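Change in How We Weigh Mixed Cable and Small Motors

From November, the Flaltport yard will weigh insulated cable and small electric motors on two separate scales. Until now both materials went over the same platform scale near the gate, and on busy mornings the sellers had to wait too long. The new bench scale is for loads under 400 pounds. Everything heavier goes to the platform as before.

Please sort your cable before you arrive. We buy it in two grades, and a mixed box is paid at the price of the lower grade. If you have less than 200 pounds of cable in total, our staff can help you to sort it at the table, but this takes 15 minutes or more and we cannot do it on Friday afternoon.

Motors must come without oil. We accept them with the housing on, and you do not need to remove the copper yourself. Motors from washing machines, fans and pumps are all in one price group now. Sealed compressors are a different group and we still take them only at Thaweesak Metals, our partner on the Flornthorpe road.

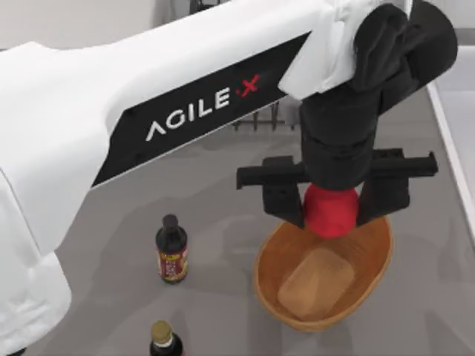 Your weight ticket will show the gross weight, the container weight and the net weight on separate lines. Keep this ticket until the payment has come to your account. Payment by bank transfer is made within 28 days for business sellers, and private sellers can still receive a check at the office window. Please bring a valid ID each time, even if we know you well.

Recent items
Tavgate Recycling opens one hour earlier
What we pay for brass taps and valves
How to label your drums

Comments (2)

gatepost_lee: Is the bench scale also for aluminum rims, or only cable and motors?

Tavgate office: Only cable and motors for now. Rims go to the platform.

Tavgate Recycling, Flaltport yard | Contact the office | Back to top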